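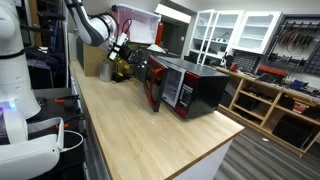 Arm at the open microwave door, kitchen counter bench, October

Thread: How strict are you about the "door rules" for shared arm benches?

nultarix_nena
So I've been asked to write the bench rules for our lab at Istetcombe and I'm stuck on doors. Anything with a hinge, really, but the microwave is what everybody argues over. My draft says: the arm approaches from the handle side, force limit gets set before the program is loaded (not halfway through when something creaks!), and a person stands at the stop button for the first 20 cycles after any change. After that they can sit down, but they stay in the room.

What I can't decide is whether a new door position counts as "a change." If I bump the oven over by two inches, do I owe the bench another 20 supervised runs? I say yes. My coworkers say I'm going to kill the whole afternoon.

greaseandgears
Your coworkers are right, sorry. We did it your way for a couple of months and people just stopped logging small moves. You end up with a beautiful rule and a garbage log. I'd rather have a looser rule that folks follow.

Roald Rønning
I'm with Nena on this one. Two inches is plenty when you're dealing with a hinge, because the arc moves with it and your arm is still pulling along the old one. We bent a handle that way at Mottram. The part was cheap, but then we spent forever figuring out whether the wrist sensor was still reading true, and I don't want to do that again.

What I'd do is split it up. New object, new tool, or new code gets the full count. Same object shifted on the same bench gets 2 slow runs with your hand on the button, and then you carry on.

nultarix_nena
Ooh, okay, I like the split. Does the slow run have to be the whole task or only the door part?

Roald Rønning
Whole task. The bit after the door is where it gets you, everybody relaxes once it's open.

greaseandgears
Two slow runs I could sell to my group. 20 I could not. What speed are you calling slow though? I've seen people write "slow" in a log and mean 80 percent of whatever they felt like that morning, lol

Roald Rønning
30 percent of the program speed, and you write the number down. If the log says "slow" it gets sent back.

lwainwright
Jumping in because I do the safety walk-throughs at our place and the thing I look at first is never the door. It's what else is on the counter. Boxes, cups, decorations, whatever drifted there over the week. None of it is in the program and all of it is in reach. My rule is that anything on the surface is either listed on the bench sheet or it goes on a shelf before the arm gets power.

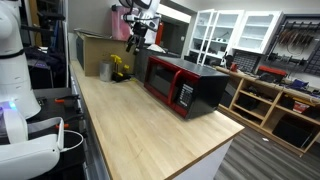
Do loose items count if they're outside the programmed path?
They do if the arm can physically reach them, so measure from full extension and ignore the path you expect it to take.

greaseandgears
Leanne, come on. By that rule I'd be listing every coffee cup in the building. Some of us want a messy counter on purpose, that's the whole point of testing in a kitchen setup. Real kitchens have junk in them.

lwainwright
Sure, and I'm not telling you to clear it! I'm telling you to write it down. Messy on purpose is fine by me. Messy and no one can say what was there when the run went bad, that's what I write people up for. My last bench sheet had 52 lines on it and it took me less time than this argument.

greaseandgears
52 lines. You're proving my point

lwainwright
It's a copy-paste from the last sheet! You change the three lines that changed!

nultarix_nena
Okay okay. Can I ask about the smaller stuff while I've got you both here? We've got parts that sit flat on the wood with nothing holding them, and I've been letting people run like that. The gripper nudges a part, it slides, and then they re-teach the pick point and don't tell anyone. Would you make them clamp it?

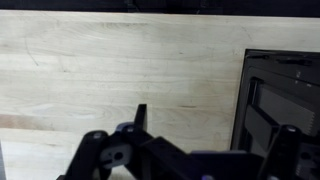
Wrist camera view, black slotted part on the wood at right, partly behind the gripper

Roald Rønning
Depends on the job. If you're testing grasping, clamping defeats the purpose. I'd put tape corners down so you can tell when it has moved, and treat a re-teach as a code change. So that's the full 20 again.

greaseandgears
Tape leaves gunk on butcher block, fyi. We use a pencil line. And I still think a full reset for one pick point is overkill, that's nearly an hour of somebody's day for a five-minute fix.

lwainwright
Pencil is fine. The reset stays, if you ask me.

nultarix_nena
Here's what's going in the draft for now: full count for new object, tool, code or re-teach, 2 slow runs at 30 percent for a shifted object, bench sheet for everything in reach. I left the pick point thing marked as open because greaseandgears isn't the only one who's going to yell at me about it. Will post the sheet template tonight if I can get it to export without wrecking the columns.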